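Looking After a Mattress Through the Year

Most mattresses wear out early for ordinary reasons. They are never turned, they sit on a base that sags, or they are made up while still damp from the night. The jobs below take little time and need nothing you can't buy at a supermarket.

Airing

Pull the duvet right back to the foot of the bed when you get up and leave it there while you have breakfast. Open a window if the weather allows. Making the bed straight away traps moisture in the top layers, and a foam mattress is slow to let it go.

When you change the sheets, leave the mattress bare for the morning. Stand it on its side against a wall if you have room and someone to help lift. Keep it away from radiators.

Turning

A two-sided sprung mattress should be turned over and also swapped head to foot. A one-sided mattress, or one with a pillow top, is only swapped head to foot. Check the label, which is usually sewn into the side seam near one corner.

Do it every month when the mattress is new and every season after that. Pin a scrap of paper inside the wardrobe door with the date of the last turn.

The handles on the sides are for shifting the mattress into place on the base. They tear out if you carry the full weight by them.

Bicarbonate of soda

For a stale smell, strip the bed and shake 200 g of bicarbonate of soda through a sieve over the whole surface. Leave it for a few hours, overnight if you can sleep elsewhere. Vacuum with the upholstery nozzle, going slowly along the seams and round any buttons.

Empty the vacuum first. Fine powder clogs a filter that is already full.

Stains

Blot, don't rub. Use cold water with a drop of washing-up liquid on a white cloth, and work from the outside of the mark inwards. Never soak the mattress. Press with a dry towel afterwards and stand on the towel if you need to.

Old yellow marks seldom come out completely. A fitted protector will cover them and stop new ones. Wash it at the temperature on its label, and line dry it if it has a waterproof backing.

Slats and base

Lift the mattress off and look at the slats. Replace any that are cracked or have lost their bow. Gaps wider than 2 inches are too much for most foam. If a bed creaks, tighten the bolts before you do anything else, then rub candle wax where the slats meet the side rails.
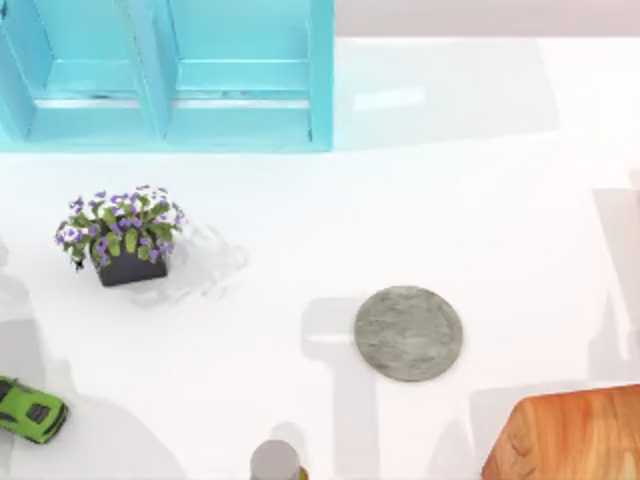 Jadstead, March 15, 2020

Spare bedding

Blankets and winter duvets keep best in cotton bags. An old pillowcase does well for a single blanket. Plastic is fine for moving house but holds damp over a whole summer.

Wash and fully dry everything before it goes away, as moths go for wool that has been worn. Leave some slack in the bag so a down duvet isn't crushed. Take it out in October and give it 20 minutes in a cool tumble dryer with two clean tennis balls to bring the filling back.

Pillows can be checked by folding them in half. If a pillow stays folded when you let go, replace it.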